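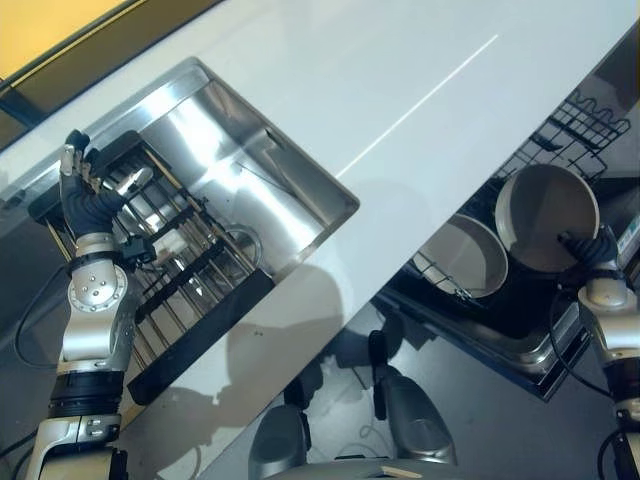

Figure 1. Steel sink with a dish rack, white countertop.

Songs before the movie: how early music releases change what the audience expects

Course project, Media and Audience Studies
Submitted in February

1. Introduction

In many film industries the songs of a movie come out before the movie itself. The audience hears the music at home, in the car and at weddings, and only later sees the story to which it belongs. Our group wanted to understand what happens with the expectations in this time. We chose one movie, the romantic drama "Kutard", produced by Katiyar Pictures. Its songs were released on the music service Skisuto during 14 weeks, and the last one came only three days before the opening night.

We did not study if the movie is good or bad. This is a question for critics, and in our group we also had very different opinions about it.

2. Material and method

We collected 2868 public comments which were written under the songs before the opening. We read all of them and put each comment in one group: comments on the music, on the actors, on the story, or on other things. When two of us did not agree about a comment, a third member decided. 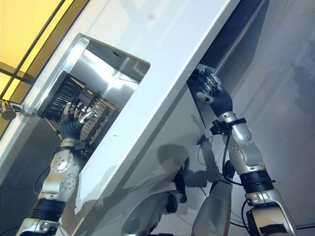 Figure 2. Two robotic arms and a steel-lined opening.

After the opening we made a paper questionnaire and gave it to people who came out of the evening show at the movie theater in Homville. We received 87 filled questionnaires. The questions were short, because people wanted to go home. We asked which songs they had heard before, what kind of story they had expected, and if the movie was close to this expectation.

3. Results

The first song was a slow duet. Under it, most comments were on the lead couple, and many writers were already sure that the movie will have a sad ending. The second song was a fast dance number, and the mood of the comments changed completely. Some listeners even asked if it was from the same movie.

The title song came in the middle of the campaign. It received the longest comments, and many of them tried to guess the story from single lines of the lyrics. One line about a closed gate was discussed again and again – in the movie the gate is on the screen for a few seconds and has no importance.
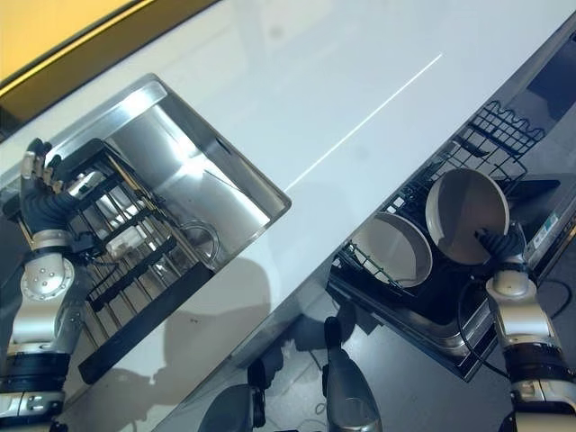 With the later songs, the comments on the story became fewer and the comments on the singers became more. We think that the listeners had already made their own version of the movie by then, and did not need more information for it.

The questionnaires from Homville show a similar picture. People who knew only the duet had expected a tragedy and were surprised by the comic scenes in the first half. People who knew all the songs were less surprised, but they also complained more often that the dance number was too short in the movie.
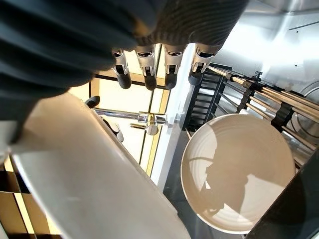 One person from the evening show wrote on the back of the sheet that the songs had been "a better movie than the movie," and that the duet should have been kept for the last scene, where it is now only played under the credits.

4. Limits of the work

The comments came from one service only, and we do not know the age of the writers. The questionnaire was in one theater on one evening. Also, a person who has disliked the songs probably did not buy a ticket, so this opinion is missing in our answers.

5. Next steps

We would like to repeat the work with a movie whose songs are released on the same day as the movie. The coding sheet is in the appendix, together with the empty questionnaire.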